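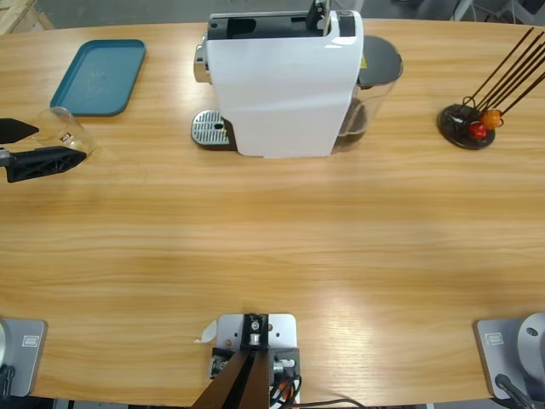

Zirnik Table Oil, Clear

Item no. 1503
Sizes: 11 oz bottle, 40 oz can
Finish: low sheen, no added color
For: bare or previously oiled indoor wood

Zirnik Clear is a penetrating oil for kitchen tables, desks, benches and shelves. It soaks into the surface and does not build up a film, so a worn spot can be oiled again without stripping the whole top. It brings out the grain and warms the color slightly. On pale wood, expect the tone to move a little toward yellow during the first year.

Do not use it over varnish, lacquer or paint. If you are not sure what is on your table, put a drop of water on it and wait ten minutes. If the water is still sitting there as a bead, the top is probably sealed and the oil will not go in.

How to apply

Sand with 150 grit, then 220, following the grain. Wipe off all the dust. Stir the can well. Put on a thin coat with a lint-free cloth and leave it for 20 minutes, then wipe off everything that has not soaked in. Oil left standing will turn sticky. Let it dry overnight and repeat. Two coats are enough for a desk. A table that gets daily kitchen use should have three.

One 11 oz bottle does 50 square feet with one coat. End grain and rounded edges take more.

Drying

Light use after 24 hours. Keep water, hot cups and tablecloths off the surface for seven days.

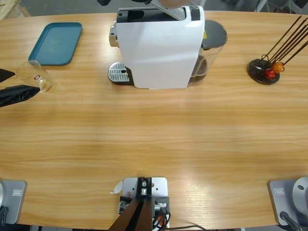
Coffee machine, teal tray and drinking glass on a wooden tabletop.

Daily care

Wipe with a damp cloth and dry the surface afterward. Coffee and tea should be wiped up the same day. Use a tray or mat under anything that drips. For rings that have already set, rub lightly with a 320 grit pad, clean off the dust and oil that area again.

Safety

Cloths soaked with oil can heat up and catch fire on their own. Lay them flat outdoors to dry or keep them under water in a closed metal can. Keep out of reach of children.

Customer comments

"Used the small bottle on a dining table. The second coat took longer to dry than the first, but the room was cold." Mimoza Shehu

"Good oil. The lid on the big can is hard to close once it has been opened." Ghazala Bajwa

Goes with: Cevix Wood Soap, Cevix 320 Grit Pads

Ships from Pivthorpe. Cans cannot be sent by air.
Page updated 23/07/2020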